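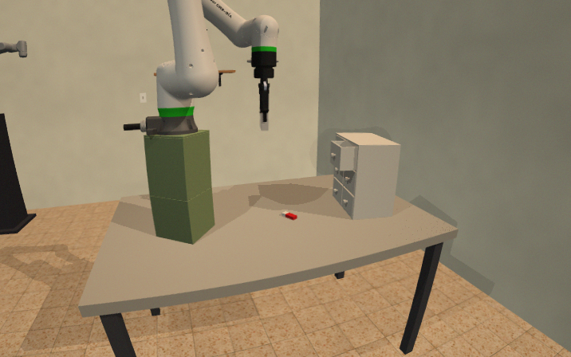

Chinyere Haruna wants to know why we'd pay for a second arm before the first one has earned its keep. Fair thing to ask, and it came up at the budget meeting too, so I'll go through it.

2 min read

The second arm isn't in this year's budget. What's in it is the simulation licence, the gripper and the pedestal. The arm is a line for September, and it only goes ahead if the layout holds up.

We're doing the layout in sim first. Small object on the table, drawer open, arm on a pedestal so it has height to work from. Moving a pedestal in software costs us an afternoon. Moving a bolted one on a tiled floor costs a tradie and a patch job.

Pedestals: two quotes so far. Kurnen can do it in eight weeks. Gimar is quicker but charges freight to Hunville separately, and it was $800 when I rang. Check the freight line before you compare totals.

Grippers: we budgeted for one and a spare set of fingertips. Ifeoma Nwankwo asked for two sets. She's probably right. Fingertips are cheap next to a week of waiting on them.

Things I left out of the first draft and had to add: cable management, operator training, the safety assessment, and somewhere to store the crate. The assessment was the biggest of those.

Table and drawer unit come out of the furniture budget. Hadiza Garba has signed off on both.

Quotes close at the end of the month. If you've dealt with Gimar on an install, I'd like to hear how the invoicing went. Spreadsheet goes up once I've fixed the GST column.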